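Notes from the packing room, part 2

The second arm at Firkov went onto the line in February, so there is now enough time behind us to write down what it changed. I run the bench side of the packing room. I did not choose the arms and I don't program them.

The job is small. Sample cards come in from Vrabec in trays of 400. Each one is picked up, checked against the order and placed in a sleeve. By hand, a trained person took 13 seconds per card. The arm takes longer than that and does not stop for lunch. Over a full shift the two come out close, which was not what the Teltumville office expected when it signed the order.

Picking is the easy part. Most of our stops come from what is left on the table between trays: trimmings, bits of film, anything thin that lies flat. A person brushes these off with the side of a hand without thinking. The arm treats the surface as clear until a card comes up crooked, and then it halts and waits for someone to press reset.
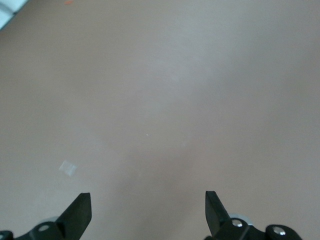
Gripper open over the work surface. Small clear piece at left, white speck near the middle.

Bohumila Oravec kept the stop log for the first month. She recorded 275 stops and put a cause next to each one. About half were debris. The rest were split between bent cards and lost position, with a few marked only "?" where she had been at the other end of the room.

Her log changed the jobs more than the arms did. Wiping down used to be done at the end of a shift. It is now done at every tray change, and it has a name on the schedule. Ľubomír Danko has it in the mornings. He packed by hand for years and is quicker than anyone at spotting film on a pale surface. His pay grade still says packer, and I have asked twice for that to be corrected.

Vratislav Slanina moved to sleeve supply and likes it. Ľudovít Hudec asked to go back to hand packing on the Rivero orders, which are odd sizes and will stay manual for now. He told me the waiting wore him out more than the work had. I understand that. Watching a machine for a reset light is tiring in a way our break schedule was never written for, and we have since moved the midmorning break earlier.

Two items are open. The finger tips need a wear check with a proper interval, and the reset button should be within reach of the wipe-down position. At present it is a walk around the table. Yichen Shao has the drawing for the new bracket and is waiting on a price.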